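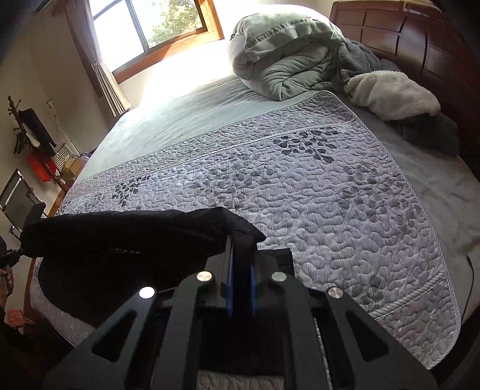

How to pack for a week in one carry-on (without buying anything first)

Most packing advice is written by people who want to sell you a set of zippered bags. I own a set of zippered bags. They're made by Podent, they cost me 40 dollars, and the promise on the sleeve was that my clothes would take up a third less room. I tested that on the bedroom floor with a tape measure and got the same stack of clothes, only now with zippers around it. So take the following as the method of somebody who has been burned and is a bit grumpy about it.

What you need

A bag you already own. A bed or some other big flat surface. A kitchen or bathroom scale. An hour, ideally the evening before the evening before you leave.

Step 1. Look up the real limits

Don't trust the label on the suitcase. "Cabin approved" is printed on bags of all sizes and I have yet to find out who does the approving. Go to your airline's page, write down the height, width, depth and weight, then measure your own bag with the wheels and handle included. My old Tokgöz roller is sold as carry-on size and sticks out past the limit by the height of its wheels. It has been let through every time but one, and the one time was expensive.

Step 2. Put everything out before any of it goes in

Lay out all the clothes you think you want. Then do the boring part and match each piece to a day. If a shirt has no day, it goes back in the closet. "Just in case" isn't a day.

People will tell you to take half the clothes and twice the money. I've never met anybody who did this. What works for me is smaller: take out one pair of shoes and one sweater. Those two things free up more room than any folding trick I've tried.

Step 3. Pick pants first

Pants decide everything else, and they're the heaviest thing you'll pack besides shoes. Two pairs for a week is enough, one on you and one in the bag. Dark colors hide coffee.
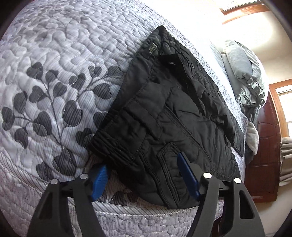

Be suspicious of anything sold as travel pants. The fabric is often the same stuff used in ordinary hiking pants at a lower price, and the hidden pocket is so well hidden that you end up undressing at the ticket counter. What you do want is a waist with some give in it for long flights, and cloth that dries overnight on a shower rail. Wash a pair in the sink at home and hang it up at bedtime. If it's still damp at breakfast, it stays home.

Step 4. Fold or roll, whichever, but flatten

Here I'm going to annoy the rollers. I packed the same week of clothes both ways for a trip to Flandcombe and back, and the bag closed just as easily each time. Rolling makes things easier to find. Folding makes stiffer clothes behave. Neither one makes cloth smaller.

What does help is pushing the air out. For pants and shorts:

1. Empty the pockets. Check them twice, there's always a receipt.
2. Close the zipper and button so the fly doesn't bunch up.
3. Lay one leg on top of the other and smooth from the waist down with your forearm.
4. Fold the crotch point in so you have a straight edge to work from.
5. Fold the hem up toward the waist, once for shorts, twice for long pants.

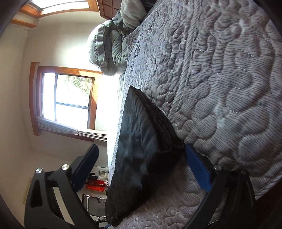 6. Press down on the bundle and put it in the bag right away, before it has time to puff up again.

Step 5. Load the bag heavy end down

On a roller, the heavy end is the wheel end. Shoes go there, with socks stuffed inside them. Pants next, flat, then shirts. Underwear fills the corners. Leave the toiletry bag for the very top – you'll be asked to take it out, and it will be at the moment when you have a boarding pass between your teeth.

Step 6. Weigh it

Stand on the scale with the bag, then without it, and subtract. I don't bother with the little hook scales. Mine read 986 grams for a one-kilo bag of flour, and then something quite different when I tried again.

Things I'd skip

Vacuum bags. They work very well on the way out, and then you're in a rented room in Jivcombe with no vacuum cleaner and a pile of clothes that no longer fits.

Packing apps. The one I tried came with 197 suggested items, including a sewing kit and a second umbrella. I deleted it at the airport.

Wrinkle spray. Hang the shirt in the bathroom while you shower. It doesn't work all that well either – but it's free.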